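Bristness Are Going to Be Fun This Year

12 Aug 2019

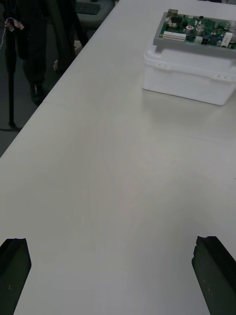 A white tabletop, with gray floor past the long edge.

I have been waiting since June to write this post! The season is finally on, and my beloved Bristness opened with a 3-3 draw away at Drurkville. I know a draw isn't a win, and I know we were two goals up at half time, but I walked out of that ground grinning like a kid.

Let me start with the midfield. Last season we hoofed it long every time anyone pressed us. On Saturday nights I'd go home with a sore neck from watching the ball go over everybody's heads. This time the center backs played it short, the holding player kept turning (turning! with a man on his back!) and suddenly we were running at them. The second goal was five passes from our own box, and the finish went in off the post. I've replayed it so often that my phone died on the bus.

The defending, well. We still can't deal with corners. Two of their three came from the same near-post run, and the equalizer was a free header with our keeper stuck on his line. I'd like to see us put a man on that post and leave him there until May.

Drurkville deserve some credit too. They changed shape after the break, pushed their fullbacks right up, and we had no answer for a good 40 minutes. Their number 5 was the best player on the field by a mile and I'd have him in our team tomorrow. The home end never stopped singing either. There were 2,000 in, and with that low tin roof it sounded like a lot more.

Also, the food! The stand behind the goal does a cheese and onion pie that beats anything we sell at our place. Get there before kickoff, because they'd run out by half time and I only got one.

Next up is Van Leeuwen at home, who lost their opener and looked slow doing it. I'd keep the same eleven, apart from maybe starting the new winger, who had their left back in knots for the little time he was on. Then it's the long trip to Jorix, where we haven't won in ages. I've already booked my seat on the coach, and there are still a few left if anyone fancies it.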